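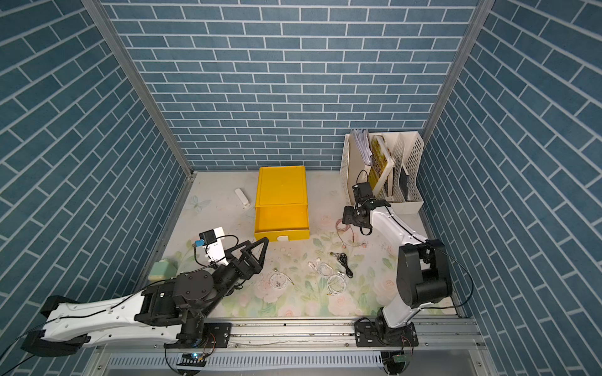
POLLING PLACE WALK-THROUGH: COMMENTS IN FULL
Vedwood Ward, Dudside Hall, June local election

1. Step-free entrance open and signed. PASS
The ramp is fine. The sign for the ramp stands at the top of the stairs. Move it before 6 a.m.

2. No campaign material within 100 feet of the door. FAIL
We removed 16 Bumstead yard signs from the flower bed. The Bumstead campaign believes they blew there. They were hammered in.

3. Doorway width and turning room. PASS
Clear once the piano is pushed back. Please leave it pushed back.

4. Voting booths steady and private. FAIL
Booth nearest the kitchen leans. Anyone voting in it will also lean, and can then read the next booth's ballot. Shim the left leg. Folded Ambrose leaflets are not an approved shim, however plentiful.

5. Walls free of slogans, portraits and party colors. PASS
Party colors this year are green and orange.

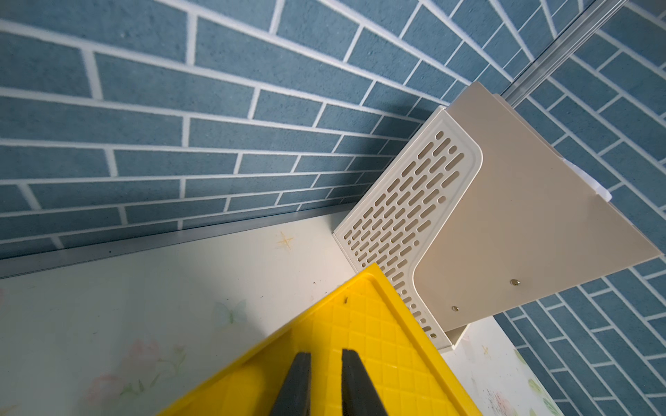 Item 5: blue brick-pattern wall, corner and metal trim strip.

6. Ballot stock on site and sealed. PASS
585 ballots, seals intact. Turnout last time was 60, so we should get through the morning.

7. Ballot box lock and spare key. FAIL
Lock works. The spare key was locked in the box. Second spare ordered, to be kept somewhere else.

8. Fire exit unblocked. PASS, second visit
On the first visit it was blocked by the stand holding the fire safety leaflets.

9. Pens. FAIL
Every pen in the jar says "Ambrose for Vedwood: He Listens." Replace with plain ones. Two of them didn't write anyway.

10. Lighting over the check-in table. PASS
Buzzes. Voters have put up with worse from the candidates.

Items 2, 4, 7 and 9 to be rechecked the evening before the polls open. Leave the side door unlocked for the inspector, who was rained on last time.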